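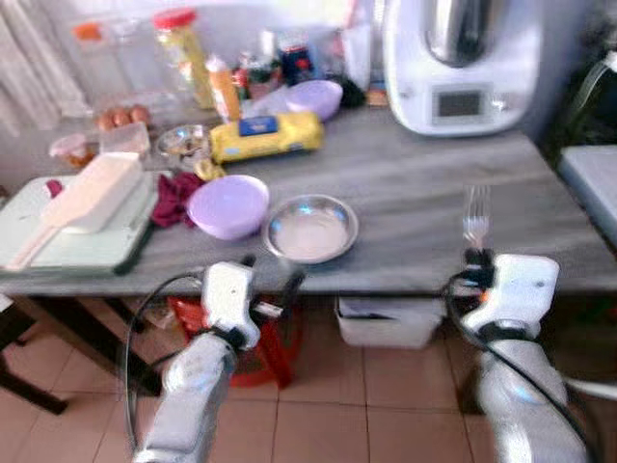 Je me méfie des méthodes de désencombrement depuis que j'en ai payé une. En mars, j'ai pris l'abonnement Mivix, 15 euros par mois, parce qu'une amie ne jurait que par ça. Le principe : on sort tout d'une pièce, on pose chaque objet devant soi et on attend de « ressentir son utilité ». Je veux bien, mais que doit-on ressentir devant un bol en plastique lavande retourné, un torchon rouge foncé en boule et une planche à découper vert pâle ? La planche sert à découper. Je le savais avant de payer.

Le forum Mivix affirme qu'un foyer possède 618 objets de trop. Pas 600, 618. J'ai cherché d'où venait le chiffre, et la seule source citée est un article de Flarnent, qui vend des boîtes de rangement. Passons.

J'ai quand même tenu 7 semaines. Résultat : 20 objets donnés, dont un presse-ail que j'ai racheté depuis – plus cher, évidemment. Les placards ferment un peu mieux, je le reconnais. Mais un dimanche pluvieux et un sac-poubelle auraient fait pareil.

On me conseille maintenant Homau, « la même chose en plus doux ». L'essai est gratuit, à condition de donner sa carte bancaire. J'ai refermé la page. Si quelqu'un a testé sans se faire prélever, les commentaires sont ouverts.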